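Elogio de la demostración torpe

Llevo una temporada larga discutiendo con amigos, con colegas y hasta con mi cuñado (que vende calderas y tiene opiniones firmes sobre todo) acerca de una cuestión que parece menor: qué clase de ejemplos hay que enseñarle a un robot para que aprenda a manejarse en una cocina. La conversación empieza siempre igual. Alguien pregunta cuántas demostraciones hacen falta, alguien contesta con una cifra muy redonda, y ya no hay manera de hablar de otra cosa.

En Tevidano, el proyecto en el que echo una mano desde enero, también empezamos por la cifra. Queríamos 1000 episodios y los queríamos pronto. Aranka Pálfi, que coordinaba las sesiones con una paciencia que yo no tengo, nos dejó correr unas semanas y luego nos sentó a mirar lo grabado. ¡Qué aburrimiento, madre mía! La misma olla en el mismo sitio, el mismo gesto limpio, el mismo final feliz. Habíamos elegido lo bonito y borrado lo demás: los agarres fallidos, las dudas, el objeto que se escurre y hay que volver a buscar. O sea, justo lo que un principiante necesita ver.

Yo aprendí a cocinar al lado de mi abuela, y lo que se me quedó grabado fue la cara que ponía cuando se le pegaba el sofrito, y cómo lo salvaba con un chorrito de agua y una palabrota en voz baja. Ya sé que un modelo no es un nieto. Pero si solo ha visto manos que aciertan, me cuesta imaginar de dónde va a sacar la idea de corregirse.

Por eso defiendo el desorden, dentro de un orden. Me gusta que los juguetes de cocina anden repartidos por el suelo, que haya cosas de madera junto a otras de peluche, que una pieza quede cerca de otra y estorbe un poco. Una cocina de verdad estorba muchísimo, y quien lo dude puede pasarse por la mía a la hora de cenar.
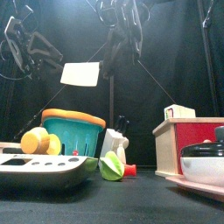 Una de las pinzas sostiene una tarjeta blanca sobre la cocinita de juguete; la otra espera abierta.

Ahora bien, el desorden también se puede hacer mal. Mover los objetos al tuntún y no apuntar nada es una forma muy cansada de perder el tiempo. En una tanda de 200 episodios nos pasó: la colocación variaba una barbaridad, cada operador entendía la tarea a su manera y las etiquetas decían lo mismo para gestos que no se parecían en nada. Hubo que revisarla entera. Desde entonces escribimos la instrucción antes de empezar, con palabras corrientes, y anotamos también cuándo algo sale mal y en qué momento. Es un trabajo pesado, lo reconozco, y a última hora de la tarde dan ganas de poner «correcto» en todas las casillas e irse a casa.

Me dirán que con suficiente cantidad todo se compensa. Puede ser, y no tengo laboratorio para rebatirlo. Lo que tengo son 3221 episodios guardados y la sensación, bastante incómoda, de que los primeros nos enseñaron más a nosotros que a la máquina. De los 1347 que Aranka marcó como «con tropiezo» no cambiaría ninguno. Son los que vuelvo a mirar cuando preparamos una sesión nueva, y los que enseño a la gente que se incorpora, que suele llegar con miedo a equivocarse delante de las cámaras.

A esa gente le pido que trabaje a su ritmo, que no repita una toma solo porque le ha quedado fea y que, si se le cae algo, lo recoja con el brazo y siga grabando. Al principio les da apuro. Luego se ríen, se sueltan y empiezan a mover las pinzas con una naturalidad que ningún manual consigue.

En febrero queremos cambiar de objetos y traer algunos de nuestras casas. Yo ya he apartado un cazo abollado.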